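The power went out on our street in February, a little after nine in the evening, and stayed out for 15 hours. I would like to report that I used the time to read by candlelight and reconnect with my inner life. I spent most of it thinking about ham.

I have lived in Cornonard long enough to know the grid here is held together by habit. My neighbor Osvaldo Holanda has a generator, a headlamp and three kinds of lantern, and he becomes a visibly happier man the moment the lights flicker. He was on my porch within ten minutes to tell me not to open the fridge. I had opened it twice by then. I told him I hadn't.

The advice you get is always the same. Keep the doors shut, and a full freezer holds its cold longer than an empty one. Mine was full, though I can't claim any planning went into it. It contained a loaf of rye, a bag of peas used only on knees, and 21 small tubs of soup from a phase I went through in the fall. The soup was lentil. I had written "soup" on every lid, in case I forgot.

By morning I had drawn up a list of what I would save first. The good butter made it. So did a jar of cherries my aunt brought back from Skollport, which doesn't need refrigeration at all but has seniority. The lentil soup came in last, behind the peas, and I think that was when I understood the soup phase was over.

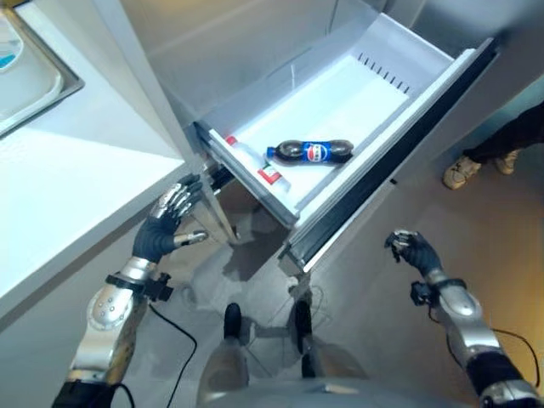
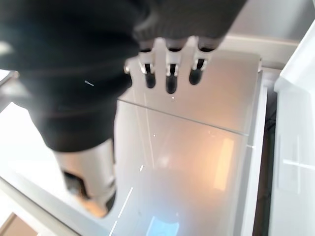
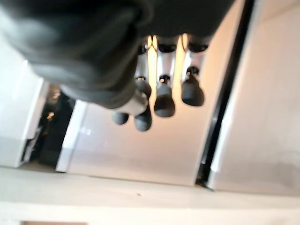
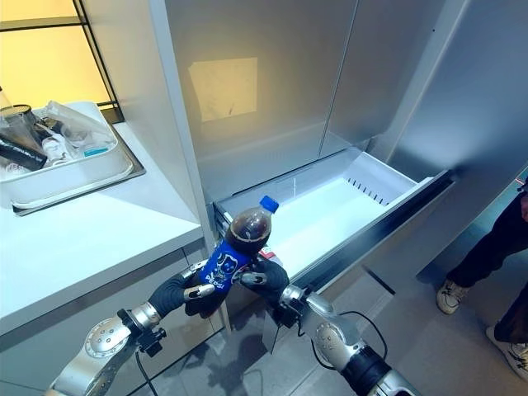

The lights came back around noon. Every clock in the house began blinking, and the fridge gave a long shudder like a bus pulling away. Osvaldo came over to see how I'd made out and seemed a little let down that I had lost nothing except some milk and half a cucumber.

He thinks I should buy a generator. He has sent me 38 links so far, most of them to the Gondal, a model that costs more than my first car and weighs about as much. I've told him I'm considering it. What I did buy was a fridge thermometer and a flashlight that takes the same batteries as the remote, so that's two fewer things to look for in the dark.

The soup is still in there. I had some on toast last night and it was fine, a bit heavy on the cumin. Twenty to go.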